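Ticket 153: "Pad condition" rule in handling guide, request to clarify or drop
Status: Open
Opened by: Fouad Erraji
Assigned to: Giorgia Ruggiero
Site: Meltville, bench area

Fouad Erraji
Section 2 of the guide says gripper pads must be "in good condition" before a collection shift. Good according to whom? Woo-jin and I looked at the same pair this morning and he passed them, I didn't. If two people who do this daily can't agree, I don't see how it counts as a rule.

Ottar Torvik
It was copied from the Hiltine guide, where pads get swapped every 60 hours whatever they look like. We kept the sentence and lost the number.

Fouad Erraji
And I'm not convinced by the number either. Hours on a thin carton standing in a divider slot are not the same as hours on metal parts. Has anyone here compared a worn pad with a fresh one on the same task? I searched the log and found opinions.
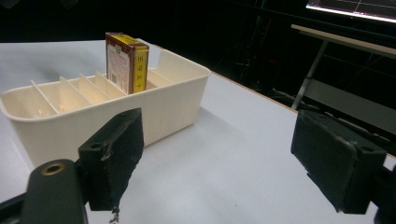
My other complaint is the line about centering the item between the fingers before closing. Fine for something lying in the open. With dividers you can be centered on the item and still bring a finger down on the panel next to it. The guide never mentions clearance at all.

Woo-jin Baek
I passed them because the pad face was rough but still attached. Nothing in section 2 says rough is a fail. Happy to fail them if someone writes that down.

Giorgia Ruggiero
Proposed wording: "Replace pads if any material is hanging loose or the pad has lifted from the finger. Surface wear alone is not a fail. In divided bins, check clearance to both neighboring panels before closing." Would that do?

Fouad Erraji
Better. I'd still take out "surface wear alone is not a fail" until somebody tests it. Right now it's a guess in a rule's clothing, same as the 60 hours.

Giorgia Ruggiero
Taken out. Ju-won Bang will run old and new pads on the divided bin and post the slip counts. Ticket stays open until then.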